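Collecting Grasp Examples from a Single Bin: How We Go About It at Plido

By Triin Rätsep
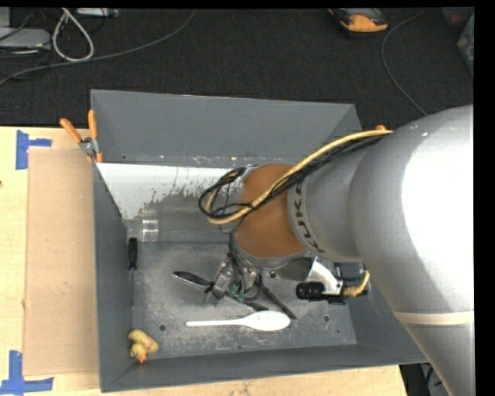
How many grasp attempts do you need before training is worth trying?

We start our first training run at 200 labeled attempts, mostly to shake out mistakes in the files, and we don't take the results seriously until we reach 2,000. If your objects are all much alike, you may get there sooner.

I wrote the first version of this page in June for the people joining us from Lepik, and it has grown quite a bit since then, so please forgive the rambling. It covers one arm working over one bin, with a mixed handful of household things to pick up. We use a KUKA arm, but very little of what follows depends on that.

Step 1. Choose your objects

Go for variety in shape and surface before you worry about having a big collection. A rubber duck and a plastic spoon ask for very different grasps – the duck is chunky and forgiving, while the spoon lies low and gives the fingers almost nothing to close on. Put in something clear as well. A transparent cylinder is a real pain for most depth cameras, and you'll want plenty of those awkward cases in your data from the first day. Our full set has 42 objects, and we only put a few in the bin at a time.

Step 2. Fix the bin in place

Clamp it. A bin that creeps a little with every bump will quietly spoil your calibration, and you may not notice until the afternoon. We use ordinary spring clamps on the rim. Mark the tabletop with tape too, so that if the bin does have to come off, you can set it back where it was. Then move the arm slowly through its full reach with the bin empty and watch the cables the whole way. Leave enough slack for the wrist to turn, and stop if anything pulls tight or looks ready to snag on the rim.

Step 3. Check the camera view

Run the calibration before each session and again after lunch. Save the result in the session folder, even if the numbers haven't changed. Don't fuss over scratches on the bin floor, by the way. I used to think a worn bin was a problem, and I've come round to liking one, as the model has to learn that a scuff is not an object.

Step 4. Record the attempts

Start the logger, then the arm. For each attempt, save:

a picture of the bin before the arm moves in
the chosen grasp point and angle
finger position at closing and after the lift
a picture of the bin afterward
the result: held, dropped or missed

Keep the misses! New people always want to tidy them away, and I do understand the urge, but the Diltberg model was trained on 900 attempts with hardly a miss among them and it was wildly sure of itself about everything.

Step 5. Stir things up

After every few attempts, move the objects by hand with the arm stopped. Push some against the walls and into the corners, where the fingers have less room. The Badthorpe script will remind you when it's time, and it won't go on until you press Enter.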